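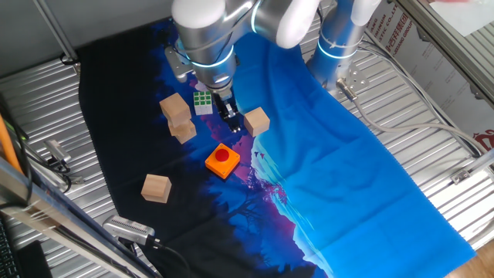 Why Doesn't It Get Dark All at Once?

March 3, 2022

When you turn off a lamp, the room goes dark right away. The sky is different. The sun drops out of sight, and you can still see your bike, your shoes and the house across the street. You may have time to finish a game outside before you really need a light. The time between sunset and full darkness is called twilight. There is another twilight in the morning, before the sun comes up. People often call the morning one dawn and the evening one dusk.

Where does the light come from?

Earth is a ball, and it is always spinning. The sun seems to go down in the evening, but it is your part of Earth that is turning away from it. At sunset, the edge of the land or the sea blocks your view of the sun. That edge is called the horizon.

The ground where you stand gets no direct sunlight after that. The air high above you still does. It is up so high that sunlight can reach it past the curve of Earth. The gases in the air send some of that light down to you. When light bounces off in all directions this way, scientists say it is scattered.

You can see the same thing on a smaller scale near tall buildings or hills. The street is in shadow, and the top of the building is still bright. In the town of Trorside, the highest point is Kernia Hill, which is 694 feet tall. On a clear evening the people at the bottom lose the sun first. Someone standing on top can see it a little longer.

The moon has almost no air. If you stood there at sunset, the sky would be black, just as it was before the sun went down. There would be no colorful dusk to look at.

The colors of twilight

Sunlight looks white or yellow, but it is a mix of many colors. Air scatters blue light much more than it scatters red light. In the middle of the day, scattered blue light comes at you from every part of the sky, so the sky looks blue.

In the evening, sunlight travels a longer path through the air to get to you. Much of the blue is scattered away before the light arrives. Red and orange are left, and that is why the sky near the setting sun can look like it is on fire. Clouds catch these colors well. Dust and smoke can change them too.

Turn around and look the other way, toward the east. If the sky is clear, you may see a pink band above the horizon. Under it there is a dull blue-gray band. The dull band is Earth's own shadow, falling on the air. It climbs higher as the sun sinks lower, and then it blends in with the night.

Three kinds of twilight

Scientists split twilight into three parts. They measure how far the sun is below the horizon.

Civil twilight comes first in the evening. The sun is just below the horizon. You can usually play outside and find your way around without a flashlight. The brightest planets may appear.

Nautical twilight comes next. "Nautical" means having to do with ships. Sailors could see the stars and also the line where the sea meets the sky. They used both to work out where they were.

Astronomical twilight is last. To most people it already looks like night. There is still a small amount of sunlight in the sky, enough to hide the faintest stars. When it ends, the sky is as dark as it is going to get.

In the morning, the three parts happen in the opposite order.
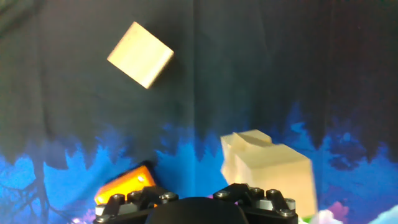 The sky overhead gets dark before the sky low in the west does. During evening twilight, the air near the western horizon is closest to the place where the sun went down, so it stays lit longer. This is why a twilight sky is hardly ever one flat color. Artists know about this and use it when they draw the outdoors. The night forest printed on the cloth is nearly black toward the top corners, and it turns a deep blue-gray farther down, above the bright blue leaves. Real leaves at dusk would look much duller than those. If you paint a night sky at school, try using your darkest paint at the top of the paper and mixing in a little gray or blue as you work your way down.

Is twilight always the same length?

No. It depends on where you live and what time of year it is.

Near the equator, which is the line around the middle of Earth, the sun goes almost straight down. It gets far below the horizon quickly, and twilight is short. Farther north or south, the sun slides down at a slant, like a person walking down a ramp. It takes more time to get low, and twilight lasts longer.

Very far north, there are summer nights when twilight never ends. The sun dips below the horizon for a while and comes back up before the sky can go dark. Even closer to the North Pole, the sun does not set at all for part of the summer.

Who is awake at twilight?

Some animals are busiest at dawn and dusk. Rabbits, deer and many kinds of moths are like this. The word for them is crepuscular (say it: kri-PUS-kyuh-ler). Dim light makes them harder for some hunters to spot, and in hot places the air is cooler then.

Your own eyes change as well. The part of your eye that sees color needs plenty of light. Another part works in dim light, but it does not see color. As night comes on, a red ball starts to look dark gray. The ball has the same paint on it as before. Your eyes have switched over to their night system.

Try it yourself

You will need a clear evening, a pencil, a notebook and a grown-up to go outside with you.

1. Look up the time of sunset where you live. Go outside a few minutes early. Never look straight at the sun.

2. Make 4 boxes in your notebook. Draw the sky in the first box right after sunset.

3. Wait 11 minutes and draw it again. Do the same for the other boxes.

4. Next to each box, write down the colors you see in the west and in the east. Write down the first star or planet when you find it.

Do it again in a different month and compare the pages. A drawing from February and one from summer can look quite different, even from the same back step.

Words to know

Horizon: the line where the land or sea seems to meet the sky.
Scatter: to send light off in many directions.
Twilight: the time of soft light before sunrise and after sunset.
Crepuscular: most active at dawn and dusk.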